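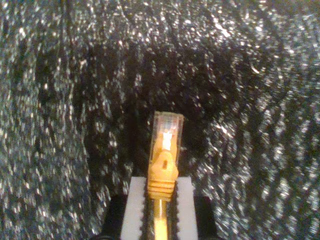

Yellow patch lead in the gripper, plug end up

Drarkia open day, who else went?
Posted by crimpmonkey, June 8, 2024

Just back from the Drarkia open day and my feet are killing me, but I wanted to get this down before I forget half of it. I only went for the network cable demo (I've been putting leads into cabinets for a living for longer than I care to say) and ended up stood at that one bench for most of the afternoon.

So the job is a yellow lead with an ordinary RJ45 on the end, clear plug, ribbed boot, same as you'd find in any cupboard at work. The arm has to get hold of it and the switch is up in a rack behind. I'd assumed the plugging in would be the hard bit. Florante Lacson was doing the talking and he said no, the picking up is what eats their time. A cable never lies the same way twice, and if you grab it a bit skewed you carry that skew all the way to the port. Made perfect sense once he said it!

What I liked best was the fingers. Pale flat pads with black teeth down the inside edges, so they bite either side of the cable and boot and leave the plug sticking out clear. I want a pair for myself.

They've named the project Buletance, which I misheard as "ambulance" for a good ten minutes.

Anyone else there? I didn't see the afternoon talk as the room was full.

Reply from tilly_b

I was there! Might have been stood next to you, I was the one with the enormous rucksack apologising to everybody. I asked Florante how many tries they'd logged on Buletance and he said 326 since March, with 88 of those spoiled by a bad grab before the arm got anywhere near the switch. Fair play to him for saying so, I thought, plenty of firms would only give you the good number.

I've got one from the side as well:

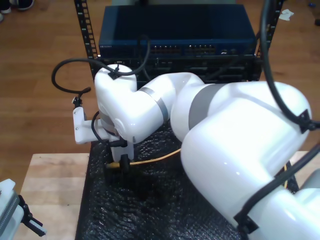 The arm reaching down to the mat, switch and rack behind

You get a better idea of the size of it from there. I'd pictured something dainty and that upper arm is a proper lump.

Reply from Wendlebury

I went and I'll be the miserable one. It's a very expensive way of doing a job I can do with one hand while holding a torch in my teeth. One lead, lying on a nice mat, with a rack in easy reach and no other cables in the way. Show me it working in the back of a full cabinet, where you've got to push a curtain of old patch leads aside to even see the port, and I'll clap.

Also the tea was dreadful.

Reply from crimpmonkey

@Wendlebury the tea WAS dreadful, I'll give you that.

Don't agree on the rest though. You start with one lead and a clear run at it, same as any apprentice does. I wasn't let loose on a full cabinet in my first week and I bet you weren't either. And there are sites where sending a person out to swap one lead is half a day's driving.

@tilly_b thanks for that, yours is much better than what I got of the whole thing. The black mat looks like a bin bag full of glitter close up, doesn't it? Does anyone know what it's for?

Reply from tilly_b

Didn't ask about the mat, sorry. It's lumpy like bubble wrap so I took it to be padding, but that's me guessing.

Reply from Wendlebury

First week? I was up a ladder on day one, different times.

My point is 88 out of 326. If one of my lads fumbled that many he'd be making the tea. (Couldn't be worse than theirs.)

Reply from osk_r

Didn't get to this one but I saw the Zonimberg team show something similar in March, and they'd clipped the lead into a little holder first so the arm always found it in the same spot. Looked slick, but somebody still has to put it in the holder! I'd sooner watch one picking it up off a surface, even if it drops a few.

Was Analyn Bautista speaking? I was told she was doing the talk.

Reply from tilly_b

Yes, I squeezed in at the back. She was great, very plain speaking. Mostly about the cables on the arm itself and how they snag if you don't clip them down along the links. She'd got through 9 wrist cables before they settled on where the clips go. You can see a couple of the clips in my picture, up on the big section.

Reply from crimpmonkey

Nine! Gutted I missed that.

They're running it again at the Estrella site, by the way, same bench and hopefully a bigger room. Doors at 10. I'm going back for the talk if anyone fancies sharing a lift, I've got space for two and a rucksack.

Reply from Wendlebury

Go on then, put me down. I'm bringing a flask.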